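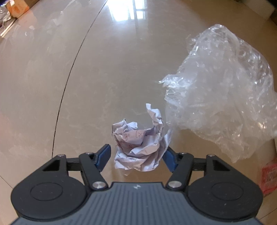
Hi Pirjo,

February update on the Riltthorpe oral history project, a little longer than the last one, so get a coffee first!

Recording first. We've now got 164 interviews in the bag, and the last batch was the one I'd been looking forward to, the ferry families on the Drotley side. Esko Ruotsalainen did most of those and he's so good at it (he just lets people sit and think, while I always jump in). One woman brought her grandmother's account book, which starts in 1734 if you can believe that, and she let us scan every page. The early part is in terrible handwriting and I've only gotten through the fish prices so far.

Transcribing is where we're behind. I told you in the fall we'd be caught up by now and we aren't, we still have 9 long ones waiting. Two of them are the group sessions where everybody talks over everybody else, and those take me forever. I've moved some of my own hours over from the website to deal with it, so the website will look pretty bare until spring. I think that's the right trade but tell me if you disagree.

Money is fine. We're under on travel, over on hard drives, and the Tikkanen hall let us have the back room for the listening evening at half the usual rate. I'd like to put what's left of the travel line toward a second decent microphone. The old one hums whenever there's a refrigerator nearby, and every kitchen in Riltthorpe has a refrigerator. Can you let me know if moving that needs a form?

The listening evening itself was packed! We played clips about the big flood and the school closing, and people stayed talking in the parking lot until past ten. I came home with a page of new names to call.

Next up: finish the backlog, get the consent letters re-signed for the Ekovard families (the old wording didn't cover putting audio online), and start picking clips for the school packs. I'll send the spending sheet separately once Esko gives me his gas receipts.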